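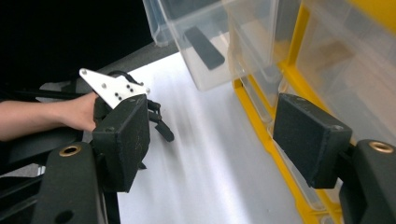
Yellow frame, clear drawers, on the white-topped table.

Liditz drawer organiser, yellow

I've been selling these from the shop in Zelatcombe since last April and I still get asked about them more than anything else on the shelf, so they finally get a page of their own!

It's a plastic frame with see-through drawers that tip towards you, so you can look in from the front or from above. I keep one on my own workbench (tape measure, fuses, the good scissors) and the thing I like best is that I don't have to label anything. You just look. My old metal cabinet from Morelli was lovely but every drawer was a guess.

The yellow is properly yellow, by the way. If you want something that fades into the wall, the Nistular range comes in grey and I can order it in for you, though it takes about 19 days and costs a bit more.

A few bits people ask me:

Does it need screwing down? Mine isn't. I put 4 sticky rubber feet under it and it stays where it is on a smooth top. The feet come in the box.

Can I wash the drawers? Yes, warm soapy water and a soft cloth. Don't use a scourer or they'll go cloudy, and I speak as someone who did exactly that to my first set.

Do you sell spare drawers? I do, either size, just say which one when you order.

Order code 1290. Postage is free on anything over £50, or you can collect from the shop if you ring first so I can put one by for you.

Page updated 1/29/19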